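Why Does Cloth Wrinkle?

Take a clean T-shirt out of a drawer, squeeze it into a ball, and sit on it for 10 minutes. When you open it up again, it will have lines and bumps all over it. Do the same thing with a plastic bag and you get some lines, but different ones. Do it with a wool sweater and you may not see much change at all.

To find out why, we need to look at what cloth is made of.

Threads and fibers

Cloth is made of threads, which are also called yarn. If you pull a loose thread from the edge of an old rag and untwist it, it comes apart into very thin hairs. These hairs are fibers. A thread can have a great many of them twisted together.

Some fibers come from plants. Cotton grows as white fluff around the seeds of the cotton plant, and linen comes from the stem of a plant called flax. Some fibers come from animals, such as wool from sheep and silk from silkworms. Others, like polyester and nylon, are made in factories.

What happens inside a fiber

Every fiber is built from long, chain-shaped molecules. A molecule is a very tiny piece of a material, much too small to see. In cotton, the chains lie next to each other and hold on to each other with weak links. Scientists call these links hydrogen bonds.

You can think of them as people standing in rows and holding hands. When the cloth bends, some of the people have to let go. If the cloth stays bent, they take hold of whoever is closest to them now. The rows are joined up again, but in the bent shape. That is a wrinkle.

Water makes this happen faster. Water gets in between the chains and helps the links come apart. As the cloth dries, new links form. So a damp cotton shirt left in a heap will dry with the shape of the heap in it – and a damp shirt that is hung up straight will dry much flatter.
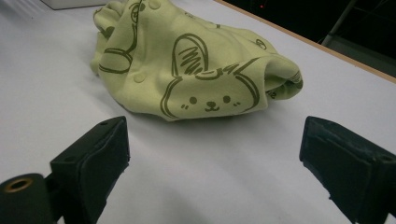
Heat does something similar. It makes the chains move around more, so they can slide past each other. An iron uses heat, steam and weight all together. The heat and steam loosen the links, the weight presses the cloth flat, and when the cloth cools and dries the links form again in the flat shape.

Your own body gives off heat and a little water too. This is why the back of a shirt gets creased on a long car ride, and why the inside of your elbow makes lines in a sleeve.

Why some cloth stays smooth

Wool fibers are naturally curly, a bit like springs. Bend them and they push back. Many wrinkles in a wool sweater will fall out if it is left lying flat overnight.

Polyester hardly takes in any water, so water can't loosen its chains the way it does in cotton. It can still wrinkle if it gets very hot and is then squashed while it cools. That can happen when clothes are left sitting in the dryer after it stops.

Linen wrinkles more than almost anything else. Its fibers are stiff and don't spring back well.

The way cloth is put together matters as well. Woven cloth has threads that cross over and under each other, and they can't move very far. Knitted cloth is made of loops. The loops can stretch and shift when the cloth is bent, so a knitted cotton T-shirt usually wrinkles less than a woven cotton shirt.

Try it yourself

You will need 4 old pieces of cloth, each as big as your hand. Try to find cotton, wool, polyester and linen. The label on old clothes tells you what they are made of. Ask before you cut anything up.

Squeeze each piece into a ball, put a rubber band around it, and leave it for 3 hours. Then take off the bands and lay the pieces on a table. Which one has the most lines? Look again the next morning and see if any of them have changed.

Now do it again, but dip each piece in water first and wring it out well. Leave the balls until they are dry, which may take a day or two.

Words to know

Fiber – a very thin hair of material that can be twisted into thread.
Molecule – a tiny piece of a material, made of atoms joined together.
Woven – made from threads that cross over and under each other.
Knitted – made from loops of thread.

Written by Sosina Negash

More in Everyday Materials
Why Does Wool Shrink?
How Soap Gets Dirt Out
Where Does Lint Come From?
What Makes Rubber Stretchy?
How Cloth Gets Its Color

Contact Osier | Copyright Osier Children's Pages | Back to top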